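Open day at the Umwood rooms, Colness

Posted 24 April 2020

I have a low opinion of anything sold to me as a way to sleep better, so I was probably the wrong person to send to Umwood. Trudy Maihi had a spare ticket, though, and I'd been complaining about hot nights since last summer. The visit was in March. Tickets were 14 dollars, which I thought was steep for walking around other people's idea of a bedroom.

You come in by the side door on Dobos Street, past a rack of leaflets. The leaflets are worth reading before you go upstairs, if only to see how many promises fit on one folded sheet. A bamboo mat from Erneo, I learned, "resets the body's heat balance." I asked Lajos Hegyi, our guide for the afternoon, what a heat balance was. He said it was the feeling you get when you lie down on one. So that was settled.

Upstairs the rooms are made up to look lived in. I will give Umwood credit for this part. Most bedding showrooms have a bed with nine pillows and a tray on it, and you leave with no clue what any of it would look like on a Tuesday. The room I spent longest in had a pink sheet with pale flowers on it, the kind my aunt had, and clothes left in a heap at the far end of the bed. The mat was laid over the middle of the sheet, so the pink showed along the edges. 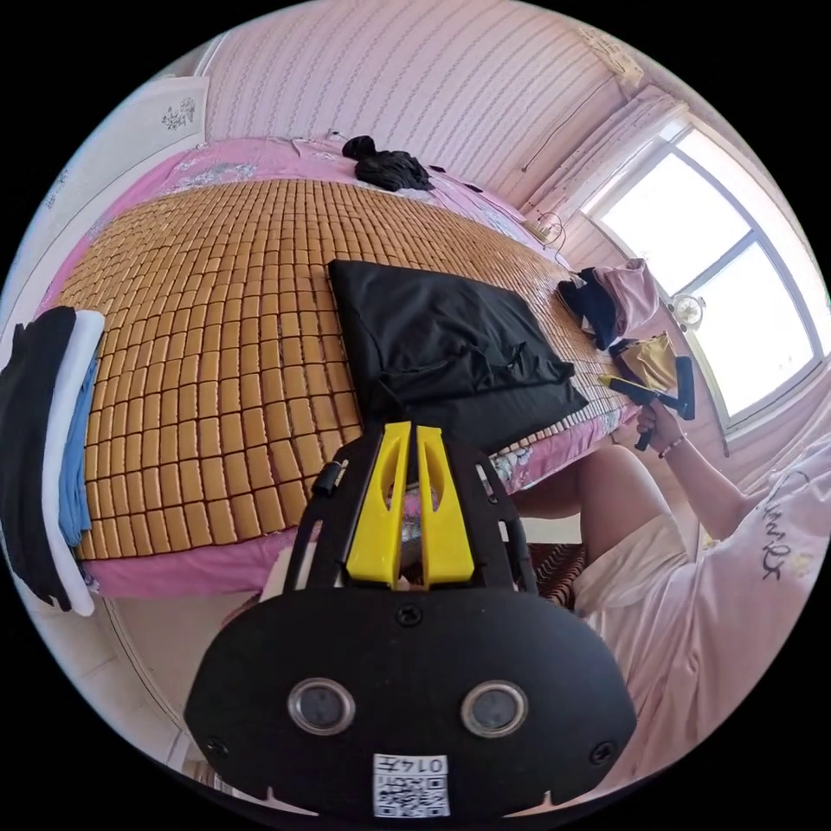
What bothered me was how little anyone would say about daily use. The mat is made of small bamboo tiles in a tight grid, with thin lines between them, and my first thought was crumbs. My second was hair. Lajos said to wipe it with a damp cloth. I asked how you clean down in the joins and he said a damp cloth did that too. I asked whether the tiles catch on a nightgown and he told me they were very smooth, then moved the group along.

They do let you lie down, on a mat set up for visitors across the hall. I took my 10 minutes. My back felt cooler at first, and then it felt like my back. A bare floor does the same and I already own one. It was also a mild day with a window open, so I don't know what we were supposed to be testing. The leaflet talks about nights of 91 degrees. Come back in August and ask me again.

It's hard, too. I know plenty of people like a firm bed and grew up on one, and I'm not arguing with them. But I sleep on my side, and my hip had an opinion within a couple of minutes. Lajos suggested a thin blanket on top. I pointed out that a thin blanket on top would be the end of the cooling, and he said some customers found a balance. That word again.

The price for the double is 242 dollars. There is a smaller one meant for a chair or a car seat, which seemed to me the more sensible purchase, but they had sold out of it and couldn't say when more were coming.

Storage was the other thing. You can't leave this on the bed in January. It rolls up, but a roll that wide has to go somewhere, and the rooms at Umwood are no help on that question. In the pink room there were folded clothes draped beside the bed, a long black garment and a white one with something light blue in between. That is exactly how my own bedroom looks, and I'd come hoping to be shown an improvement. A bedroom where the clothes have no place of their own is not going to have one for a rolled-up mat. I said this on the stairs and Trudy told me to write it down, so I have.
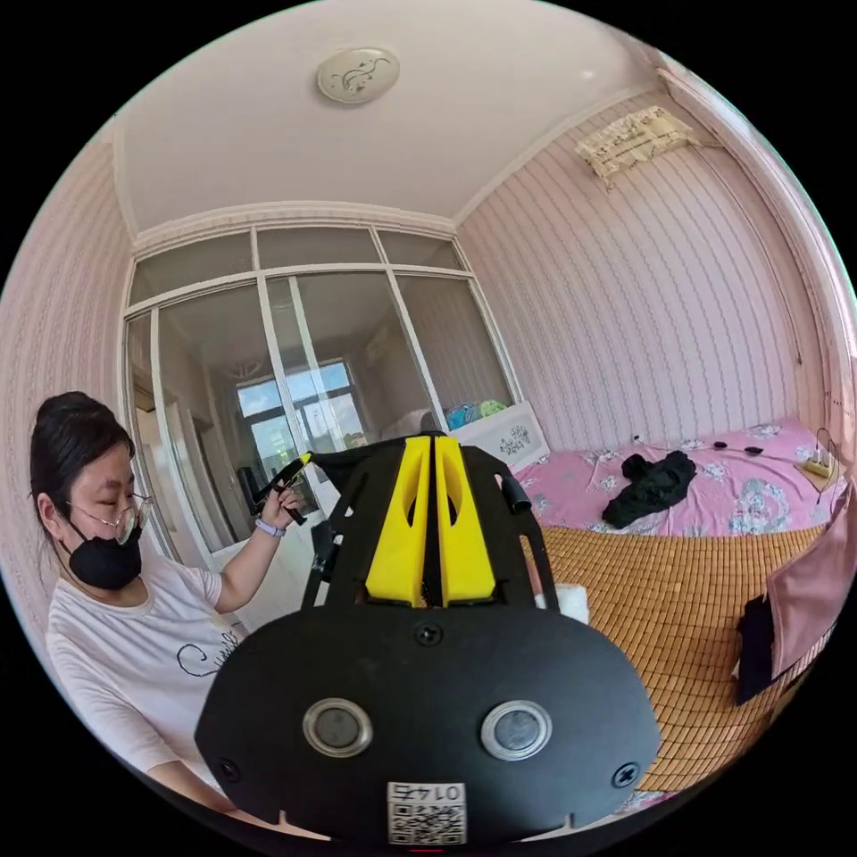
Norbert Gulyás wrote to me after reading a draft of this and thinks I've been unfair. He has slept on a tile mat every summer for years and says the trick is to put it down in the evening and take it up in the morning, and that it stands quite happily behind a wardrobe. He never puts a blanket on it. The joins, according to him, get a soft brush once a week, and the hair is "a matter of who you live with." He also says the first week is miserable and the second is fine, and that 10 minutes in a showroom proves nothing to anyone.

I agree with him about the showroom. I'm less sure about two weeks of a sore hip as the price of getting used to something that cost me 242 dollars, and Erneo's return period, when I finally found it on the back of the leaflet, only covers mats that haven't been unrolled.

Tea was included in the ticket. It was lukewarm and there was plenty of it. Trudy bought a pillowcase.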